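Lockyer Tabletop Program: Progress Report to Wokinus, November
Print
E-mail

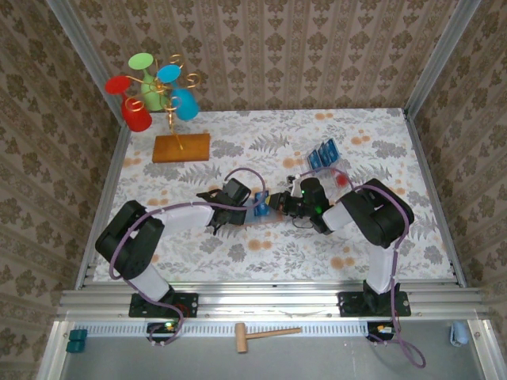 The reporting period covered the fitting-out of the table area at Zetcombe and the first full round of placement work with small household and play items. Spending stayed within the approved budget lines. One purchase, described under Supplies, was moved forward from the next period.

Table area

The enclosure is papered on three sides in a beige striped pattern with brown floral medallions. The table covering is white fabric with gray fern leaves and orange blossoms. Both patterns were chosen to resemble a domestic room. The fabric creased along its folds on delivery and was pressed before use. A second length is held in storage and will be rotated in when the first is laundered.

Items

The current set includes a gold wire mug tree on a wooden base, plastic cups in red, green and blue, a clear plastic tray, translucent blocks, and dark blue cards kept upright in a clear holder. A wooden toy mallet is also part of the set. The inventory for the whole program stands at 368 items, of which 138 have been labeled and entered in the register. Labeling is behind plan. The adhesive labels supplied by Brullness lifted from curved plastic, and five cups had to be relabeled on the underside.

Work completed

Cup hanging and block placement were both started in this period. Cup hanging takes longer to reset, as the cups have to come off the tree and go back to their listed starting positions. The written layout for each task is now in its second version – the first did not state which way the cup openings should face.

Supplies

Replacement labels were ordered early, at no change to the total. Two storage bins are still outstanding from the same order.

Next period

Labeling will continue with the remaining items, starting with the blocks and cards. The card layout needs a fixed spacing before that task is opened. A revised register will be sent to Wokinus with the next report.

Print
E-mail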